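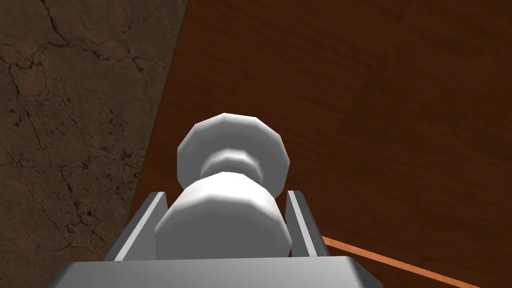 About Ellwood Turnery

Ellwood Turnery makes replacement timber components for stairs, verandahs and furniture. The workshop is in Destham, with a timber store at Ulier. Our work is mainly balusters, newel posts, finials, table legs and knobs, turned to match existing pieces or to a supplied drawing. We do not install, and we do not sell finished furniture.

Background

The business was started by Stellan Tangen, a pattern maker by trade, who had spent most of his working life making foundry patterns. When the foundry work declined he kept the lathes and began taking orders for stair parts. The first regular customers were joiners repairing older houses who needed a few balusters in a profile that was no longer stocked.

Elsie Rudd joined as an apprentice and now runs the workshop. Stellan still does the hand turning on one-off pieces and checks first samples against the original before a batch proceeds.

What we make

Balusters and spindles, up to 1,299 mm between centres on the copy lathe. Longer pieces are turned by hand or made in two sections with a concealed dowel joint, positioned at a bead or fillet where the joint line is least visible.

Newel posts, solid or laminated. Posts over 120 mm square are laminated as standard, as solid sections of that size are difficult to dry evenly and tend to check along the grain. Customers who require solid stock for heritage reasons should allow extra time and accept that some surface checking is likely.

Finials, drops and caps. These are supplied with a turned spigot unless a screw fixing is requested. State the spigot diameter on the order. If none is given we turn to 18 mm.

Furniture legs and feet, including single replacements to match a surviving set. We need one sound original on the bench for the duration of the job.

Profile library

We keep records of every profile we have turned. The earliest are plywood templates, hung on the wall in the order they were cut. Later ones are stored as drawings. The library passed 1,000 profiles some years ago and is indexed by overall length, maximum diameter and the sequence of beads, coves and fillets reading from the base upward. An order for a profile already in the library carries no set-up charge.

Profiles taken from a customer's sample are added to the library unless the customer asks otherwise in writing. Profiles drawn by an architect or designer remain theirs and are not offered to others.

Timber

Stock species are hoop pine, Tasmanian oak, blackwood and American white oak. Recycled jarrah and kauri are bought when available and cannot be guaranteed in matching colour across a large order. All stock is held at Ulier until moisture content is between 10 and 12 per cent, then moved to the workshop before machining. Painted work is normally done in hoop pine. For exterior use we recommend a durable hardwood, primed on all faces including the end grain and the spigot.

Tolerances

Copy-turned parts are held to 0.5 mm on diameter and 1 mm on length at the time of dispatch. Hand-turned parts are matched by eye and caliper to the sample, and small variation between pieces should be expected. Old balusters are often inconsistent among themselves. Where several originals are supplied we measure all of them and work to the most common dimensions, and the measurements are sent to the customer for approval.

Paint build-up on an original can add 2 mm or more to a diameter and will soften the edges of a fillet. We strip one piece back to bare timber before measuring, with the owner's permission.

Ordering

There is no minimum quantity. Batches of up to 2,000 pieces have been completed, although anything over a few hundred is scheduled in stages. Quotes are prepared from a sample, a dimensioned drawing or a full-size tracing. Photographs are useful for identifying a profile but are not sufficient for turning.

Samples may be left at the Destham workshop or sent by courier. Regional customers can also leave them with Dudberg Timber and Hardware, where we collect once a fortnight. Label each piece with a name, a phone number and which end is up.

The workshop is closed for most of January. Visitors are welcome at other times by appointment, and closed shoes are required on the workshop floor.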